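Why Snack Packages Have Crimped Edges
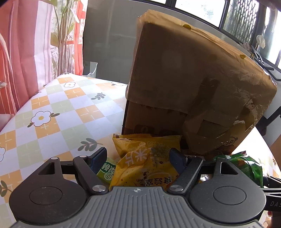 Snack packages in yellow and green wrappers, next to a cardboard box.

A snack wrapper has one main job: to keep air and water out. Dry foods such as crackers and cookies take in water from the air. When they do, they turn soft. Food scientists call this going stale.

Many wrappers start as a long roll of thin plastic film. A machine folds the film into a tube and seals it along the back. Hot metal jaws then press the tube flat at each end. The heat melts the inside layer so that the two sides stick together. The jaws have ridges, and the ridges leave a crimp – the flat, lined strip at the end of the package.

Some packages also have a serrated edge, cut in small points like the teeth of a saw. Each notch is a place where a tear can start.

The printing goes on before the film is folded. It can show the name of the food or a picture of it. The large character 米 on one yellow package is Chinese for "rice."

Sealed packages are packed into cardboard boxes for shipping. Most of these boxes are made of corrugated board, which has a wavy layer of paper glued between two flat ones. The waves stop the box from being crushed when others are stacked on top.

Word to know
Film: a very thin sheet of plastic.

Text: Sunita Khurana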